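A Place for Everything: Desk Clutter and the Shared Study Room
Project report, Design for Everyday Use
Liv Solberg and Védís Thygesen
Advisor: Britt-Marie Forsberg
May 4, 2020

1. Background

The shared study room at Vundholm has good chairs, bad light and a long history of lost property. Our project began in April, when one of us (Védís) spent most of a morning looking for a printed assignment that was under a scarf. The scarf was hers too, so no complaint was filed.

We wanted to know whether a desk organizer changes how people leave a table, or whether it just gives the mess something to lean on. The course budget is small. We were allowed to buy one type of organizer, and the rest of the method had to be free.

2. Method

We looked at the tables at the end of each day for 4 weeks and wrote down every item left behind. For the first two weeks the tables had no organizers. For the last two, each had one. We put up no signs, as Britt-Marie wanted to see what people would do without being told. Liv wanted a sign.

We sorted the items into paper (handouts, folders, notebooks) and soft goods (hats, gloves, scarves, one sock). Chargers were left out of the study after an argument over whether a charger is ever really left behind or only resting.

3. Results

We logged 100 items in the first half and 54 in the second. That looks like a triumph, and we treated it as one for an entire weekend. Then Solveig Lindqvist, who read our draft, pointed out that the second half included a reading week, when the room was much quieter. We have kept the numbers in and taken the triumph out.

Paper did move. Folders that used to lie flat in piles were standing in the organizers by the third week, sometimes even in an order. The stepped shape helps: a thin folder at the low end can still be seen next to a thick one at the high end. The open wire also means you can spot a sheet of paper that has slid down, though getting it back out calls for patience and narrow fingers.

Soft goods did not move at all. A hat has no spine and does not care to be filed. People set hats down next to the organizer, on the bare part of the table, and there they stayed. Twice we found gloves hung over the peak, which we recorded under "creative use."
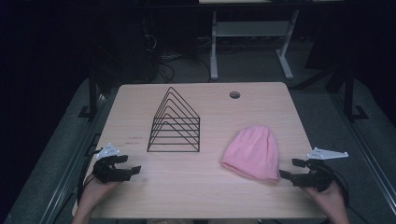
Figure 1. Wire file organizer and pink knit beanie on a wood-grain tabletop.

4. Discussion

The organizer solved the problem it was built for and ignored the other one. We should have seen this coming, and Liv Ekström from the year above told us so in our first week, in writing.

A hook under the table edge would probably do more for hats and scarves than anything standing on top. We sketched a clip-on version, working name Endwood, but did not build it. Our own bags were on the floor while we drew it.

5. Further work

Repeat the count in a term without a reading week. Test hooks alone, then hooks and organizers together. Ask people where they think they left things before showing them the log. Decide about chargers.

The sock is still at the front desk.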